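Aug 25, 2018

I spent most of this summer teaching robots to put groceries in a basket, and I'm still not tired of it! When I started in May I figured I'd be typing code all day. I do some of that. But most of my hours go into showing, over and over, with a pair of grippers in my hands, what a person does without thinking.

The project is called Zallari. The idea is simple enough to explain at dinner (I have tried). You hold two grippers, one per hand, and you do a chore with them. The grippers record how they moved, how far the fingers opened, and what the camera on top saw. Later a model studies all those recordings and tries to work out what to do when it's running a real arm. We also have a remote control setup, the Pristis, where you sit at a desk and steer the arm from across the room. I like both, but the hand-held way is so much faster that I've almost stopped booking time on the Pristis.

My first week was humbling. I thought I'd be good at this right away, because come on, it's picking things up. Then I tried to grab a bottle by the neck and watched it swing around and knock over everything else. You lose so much when you trade ten fingers for two pads! No feeling for weight, no little finger to steady the bottom. You start to approach things slowly and squarely, and after a few days you notice yourself doing it with your coffee mug too.

What I enjoy most is doing this in real living spaces. Our lab table is gray and flat and the light never changes. A home has patterned cloth, window light, cushions and toys, and all of it is good for the model to see. My favorite so far is a tablecloth printed all over with little cars, tractors and trees. Picture a model trying to decide which things on that table are things! A bottle, a box and a tub with a strawberry on the lid, all sitting in the middle of a printed traffic jam.

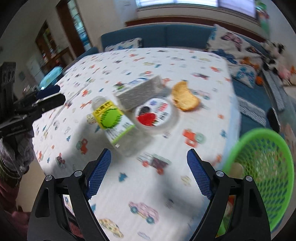 Pangilinan wrote to me after my last post that I was making life too hard for the model, and that a plain surface would get it to a working policy in half the time. Start boring, was the advice, and bring in the busy cloth once the grasps are solid. It's a fair point and I've gone back and forth on it all week. We did start boring, sort of. The first 100 demos were on the gray table, and the arm learned those nicely. Then we moved it to a checked cloth and it reached for the checks. So I'm staying on team busy for now, but I've promised to run the comparison both ways.

As of last night we have 1665 demos saved. I threw out 159 more, mostly from my early days, when I would hesitate over an object, back off, and come in again from another side. The arm picks up that hesitation! It's the funniest thing to watch, a machine dithering over a box exactly the way I do. So the rule I give myself now is to decide first and move second. If I fumble, I finish the demo cleanly and mark it, and I sort it out in the evening.

A few other habits that have helped me:

- Open the fingers before you get close, wider than you think you need.
- Keep the second hand in view even when it's only waiting its turn.
- Shuffle the objects between every demo, including the ones you're bored of.
- Stop when your wrists complain. Mosen, the older grippers we used in May, were so heavy that I quit after 20 minutes.

My best single day was 76 demos, with music on and a very long lunch. Next up is soft stuff, meaning bread and bags of chips, where squeezing too hard ruins your snack and your data together. I'll post the plain cloth versus busy cloth results when both runs are done.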